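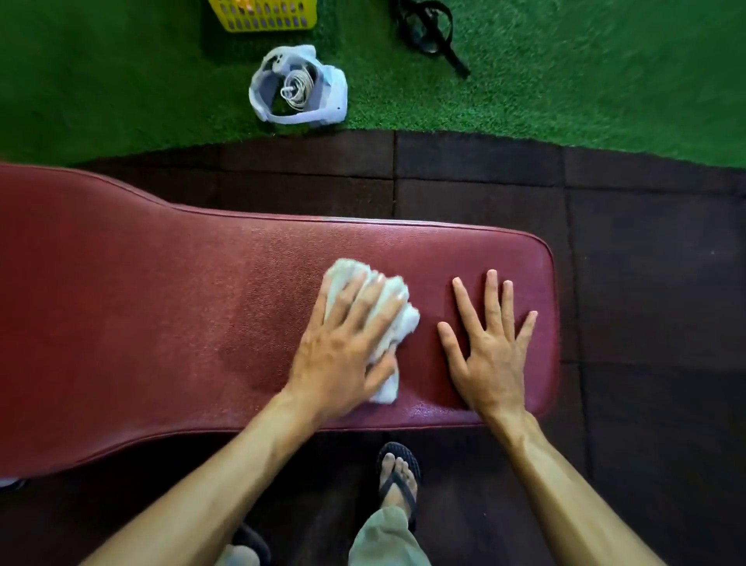
Section 4: Setting Up Remote Access for Fee Earners and Support Staff

Applies to: Wosow Matter Desk, office and home installations
Last revised: May 29, 2026
Section owner: Odette Mallet

Use this section to give a lawyer, paralegal or secretary access to the firm's matters from outside the office. It assumes the firm's document store is already connected (Section 2) and that matter numbers have been imported (Section 3). If the import is still running, wait for it to finish. Users added during an import can end up with no matters assigned to them, and the only fix is to remove them and start again.

You need an administrator account for 4.1 through 4.3. Users can do 4.4 and 4.5 themselves at home.

4.1 Before you begin

Have the following ready for each user:

Full name as it appears on the firm's billing records
Work email address
Practice group
Name of the supervising partner
Serial number of the laptop, if the firm issued it
Vokell key fob, still sealed in its envelope

Check that the firm's license has enough seats. Go to Admin, then Account, then Seats. A standard license covers 64 seats. Suspended users still take up a seat until they are archived.

Note: Contract lawyers and outside counsel are set up as guests. See Section 6. Do not give them a staff account, even for a short matter.

4.2 Adding a user

1. Sign in to Wosow Matter Desk with your administrator account.

2. Open Admin, then People, and click Add Person.

3. Enter the name and work email. The system checks the email against the firm's approved domains. If you see "Domain not recognized," stop and go to 2.7. Personal email addresses are refused and there is no override.

4. Choose a role. The roles are Partner, Associate, Paralegal, Secretary, Billing and Read Only. A role sets what the person can open, edit and send outside the firm. You can change it later, but the change takes effect only at the next sign-in.

5. Choose a practice group. If the person works for two groups, pick the one that pays for the seat and add the other under Additional Groups.

6. Enter the supervising partner. This field is required for every role except Partner and Billing.

7. Click Save. An invitation goes to the work email. It stays valid for 16 hours.

If the invitation expires, open the person's record and click Resend. Do not create a second record. Two records with the same email will split the person's time entries, and billing will have to merge them by hand.

To add a whole group at once, use People, then Import List. The file must be a CSV with no more than 1000 rows, including the header. Download the blank template from the same screen and leave the column names as they are. Rows with errors are skipped and listed at the end. Correct those rows only and import them again.

4.3 Setting matter permissions

A new user sees no matters until you assign them.

1. Open the person's record and click the Matters tab.

2. Click Assign. You can search by matter number, client name or supervising partner.

3. Tick the matters you want and choose View, Edit or Full. Full lets the user share documents with the client through the Purura portal.

4. Check the Screens panel on the right. If any matter you ticked is behind an ethical screen, a red bar appears next to it.

5. Click Apply.

CAUTION: Do not click Apply over a red bar until you have written approval from the firm's general counsel or conflicts partner. The system will let an administrator go ahead. The action is logged and a notice is sent to everyone on the screened matter, but by that time the user may have opened documents. If you apply a permission by mistake, remove it at once and report it under the firm's own conflicts procedure.

Note: Secretaries who support several lawyers are easier to manage with Follow. Tick Follow next to a lawyer's name and the secretary gets the same matters, at View or Edit, as they are opened and closed. Follow never grants Full, and it never crosses a screen.

4.4 First sign-in from home

The user should do this on a private network with a password. Hotel and coffee shop networks will work for later sign-ins but are blocked for the first one.

1. Open the invitation email and click Set Up Access.

2. Create a passphrase. It must have four or more words and must not include the name of the firm or a client.

3. Open the Vokell envelope and take out the key fob. Press the button once. A number shows in the small window.

4. Type the number and click Pair. If the number changes before you finish, type the new one.

5. Read the terms of use and click Accept.

6. When asked whether this is a shared computer, answer truthfully. On a shared computer the system will not save documents for offline work and signs out after a short idle period.

7. Wait for the matter list to load. The first load can be slow. Leave the window open.

If pairing fails with Code 417, the clock on the computer is wrong. Turn on automatic date and time in the computer's settings, restart, and try again from step 3. A fob that fails three times in a row is locked and has to be reset by an administrator under Admin, then Devices.

CAUTION: Do not write the fob's serial number and the passphrase in the same place. If the fob is lost, call the firm's help line before doing anything else. Email is not enough, and a lost fob stays live until an administrator retires it.

4.5 Setting up the home work area in the system

These settings control what happens to client documents once they reach a home computer. Each user sets them once per computer.

1. Go to Preferences, then This Computer.

2. Printing. The default is Off. Ask the supervising partner before turning it on. With printing on, every page carries the user's initials and the matter number in the bottom margin.

3. Offline documents. Choose how many days a document stays on the computer after it was last opened. Shorter is better. Litigation groups often need a longer period during trial — set it for that period and change it back.

4. Calls. If the firm uses the Bailly dial-in bridge, enter your extension. Calls placed through the bridge are offered as time entries when you hang up. You can edit or discard each entry. Nothing is billed until you release it.

5. Screen lock. Set this to the shortest time you can work with. The firm may have set an upper limit, in which case longer times are grayed out.

6. Click Save and sign out. Sign back in to confirm that the settings have held.

Note: Smart speakers and other listening devices should be switched off or moved to another room during client calls. Many firms now have a written policy on this. Check yours, as it may be stricter than this guide.

4.6 Testing the setup

Do this test with each new user, by phone, on the day they first sign in.

1. Ask the user to open any assigned matter and read the matter number to you.

2. Ask them to open one document, change the title, and change it back. Both changes should appear in the matter history under their name.

3. Ask them to search for a matter you know they are not assigned to. The search should return nothing. If it returns a title, even a grayed-out one, go back to 4.3 and check their role.

4. Ask them to start and stop a timer. The entry should appear under Unreleased Time.

5. Have them sign out. In Admin, then Sessions, confirm that no session is open under their name.

Write the result in the Notes field of the person's record. Some clients ask for proof of testing in their outside counsel guidelines, and the notes can be exported with the audit report.

4.7 When someone leaves or moves to another group

1. Open the person's record and click Suspend. Open sessions end and offline documents are erased the next time the computer connects.

2. Release or reassign any unreleased time. It cannot be edited after the record is archived.

3. Transfer the person's Purura portal conversations to another lawyer on the matter. Clients see the new name straight away, so let them know first.

4. Retire the fob under Admin, then Devices, or mark it Returned if you intend to issue it again.

5. Click Archive. The seat becomes free.

For a move between groups, skip steps 1 and 5. Change the practice group, remove the old matters, and run the test in 4.6 again.

CAUTION: A laptop that never reconnects will keep its offline documents until the period set in 4.5 runs out. If a firm laptop has not been returned, tell the supervising partner and record the date.

Next: Section 5, Client Portal and Document Sharing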